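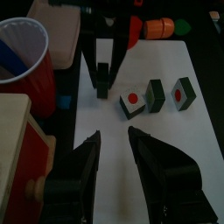
Two grippers, one sheet of paper, small green blocks with red dots. The two-arm table at the Tapsell open day.

OK quick one before I lose the train wifi. Went to the Tapsell open day with Seema, mostly because she had a spare pass and I had a free afternoon. 14 stands in a hall that used to be a bus garage. Still smells like one. Free coffee, bad, drank three.

Started at the big stuff by the doors like everybody does. Pallet mover from Cedon going back and forth behind a yellow fence. Fine. Very loud. A man was reading numbers off a card about it and I wrote down 2831 and now I have no idea what it was 2831 of. Sorry.

Then the two-arm table. This was the good part. I stood there so long Seema went and did the whole other side of the hall without me.

Setup is not fancy. Black table, white sheet of paper, little blocks that are dark green on the sides and have a white face with a red dot. Toys and bits along the back and down the left side – a red cup, a wooden drawer thing with a round knob, something orange that I'd call a carrot. Two arms with black grippers, each with its own small camera down at the wrist, and you can watch the wrist view on a monitor. I prefered the monitor to the real thing. You get the fingers huge at the bottom and suddenly you understand how little room they have to work in.

The woman running it was Aarti Solanki and she was very patient with me. I asked what the dots were for. She said mostly so they can tell which way up a block ended up, because a cube is a cube otherwise. Made sense. I asked why paper. Shadows are easier to see on white and it's cheap to swap when kids draw on it. Kids had drawn on the last one.

The demo goes: one arm sets a block down, the other picks it up, puts it somewhere else. Sounds like nothing. They'd done 188 handovers that day when I asked (there was a tally on a whiteboard) and she was hoping to hit more than 400 by closing. One try I watched, the block got pinched on a corner and spun off sideways and both arms just kind of stopped. Small groan from the crowd. Next one went clean and a guy behind me clapped. I may have clapped too.

They let you drive one arm with a handheld controller, about a minute each. I was terrible. Depth is the killer, I kept closing the fingers in front of the block instead of round it. A girl of maybe nine went after me and got it first go, so.

The software is called Butisska, they spelled it for me twice. Aarti said the next thing is getting it to open the drawer and put a block in, hopefully ready for the February open day. I'd go back for that.

Skipped the Fasside talk, the line was out the door and my feet hurt. Seema Khurana says it was mostly slides anyway. She did get a tote bag out of it and I did not.

Train's moving, more photos when I'm home and can find teh cable.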